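About Trivusar

Trivusar packs and sends out school uniforms and the small things that go with them, the ties, ribbons and bows that always seem to get lost by April. We started in Stusthorpe with 4 people and one long table, and we now supply 529 schools!

Much of our day is still handwork. Soft, slippery, striped fabric is hard for any machine to pick up, so our own staff show the robots how it's done, grip by grip, with hand-held grippers at a plain wooden table.

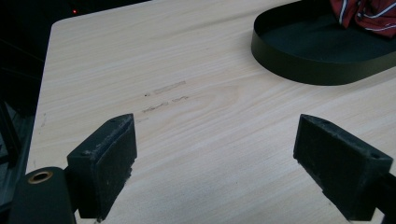
Who does the teaching

The people who know the cloth best. Liviu Vasiliu spent years on the packing line at our Menar site and now leads the teaching table (he still folds faster than the rest of us). Every Wednesday the packers swap in for a session, and nearly 1000 short demonstrations have been saved so far.

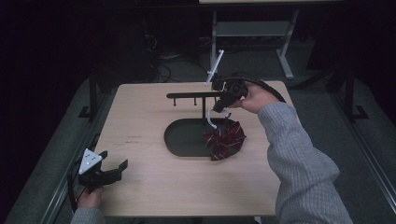
It takes patience, and a bit of stubbornness too. A packer may repeat the same small move all morning, then change the angle and start over. We love hearing them argue over the best way to take hold of a ribbon! 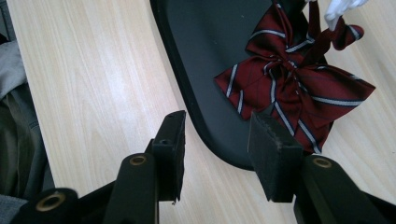
What changes for our team

Robots at our Nwosu warehouse already move the heavy cartons, and sore backs come up a lot less at the morning meeting. Packers who used to lift all day now check orders, fix mix-ups and train newcomers. Anyone on the line can ask to join the teaching table, and training is on paid time.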